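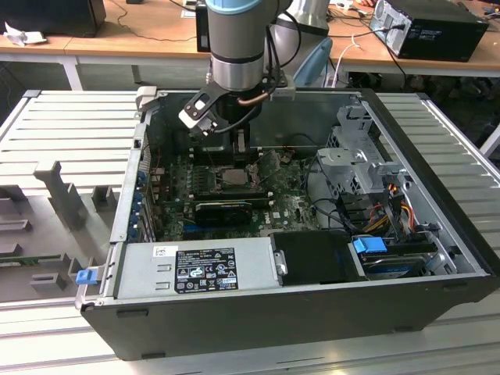
Finished the Lertchai Sukprasert autobiography (Kerner, hardback, out in June). Notes below, mostly on how the book handles its match records. I have played league table tennis for a long time and read these things for the tactics, so adjust accordingly.

The structure is 22 chapters, in date order except for chapter one, which is the Bruson final. Every sports memoir now opens on a final and then goes back to childhood. This one does not return to the final until chapter 19, by which point you have forgotten the score.

The source material is his own notebooks. From the age of 15 he logged every competitive match: opponent, rubber, score by game, and a code for how each lost point ended. The total given in the preface is 2,276 matches. The appendix reproduces a sample of pages.

The code is simple. N for net, L for long, W for wide, E for edge, and S for a serve he failed to return properly. There is a sixth letter, K, which he uses in the early notebooks and then drops. The text never says what it stood for. The index has no entry for it either.

My guess is that K marks a point lost to a pushed ball he should have attacked. It clusters in matches against choppers and disappears after he moves to the Stister club and changes his forehand rubber. I would not put money on it.

Chapter 7 is the best technical writing in the book. He explains why he shortened his backswing on the backhand, what it cost him in pace, and what it did to his recovery position. Four pages, one diagram, no anecdotes.

The diagram is drawn for a left-hander. The paragraph beside it says right foot back, which is correct for him. The caption says left foot back. One of them needs changing before the paperback.

He is fair about the switch from 38 mm to 40 mm balls. A lot of players of that generation blame the ball for everything. He says his results got worse for a season, then sets out the serves he had to rebuild and in which order. The short backspin serve came first, and the pendulum took longest.

Chapters 10 to 13 cover the league years at Stister. These are slow. There is a great deal about coach travel and hall lighting. The lighting part is worth having if you have ever tried to pick up a white ball against a pale wall.

The doubles material is thin. He played with the same partner, Sanna, for most of a decade, and she gets one chapter. There is almost nothing on how they called serves or who covered the middle. In mixed doubles that is most of the job.

For comparison, the singles match against the Bruson second seed gets 30 pages. It is point by point from 8-8 in the fifth. Good if you want it. I wanted it, but I read it with a pencil and I doubt many people will.

A check on that account: he gives himself two serves at 8-8, two to the opponent, then one at 10-10. In an 11-point game that works. Earlier in the same chapter he has himself serving at 5-4 and again at 6-5 in the same game. That does not work unless somebody lost track.

The writing is plain. No co-author is credited on the jacket, although an editor is thanked at some length in the back. Sentences are short. He does not describe crowds. When he loses he gives the score and what he got wrong, and then it is the next tournament.

On production: the paper is decent, the photographs are in one block in the middle, and the notebook pages in the appendix are reduced so far that the pencil entries are hard to read. A larger format would have helped. The ebook lets you zoom in, but the tables break across screens.

Who it suits: club players, coaches, anyone who keeps their own match log. If you want gossip about selection there is one paragraph, in chapter 16, and it names no one.

Correction to the serve post: the 5-4 score is on the page before the change of ends, so I have the right game but gave the wrong part of the chapter. The sequence still does not add up. I have written to Kerner about that and the caption.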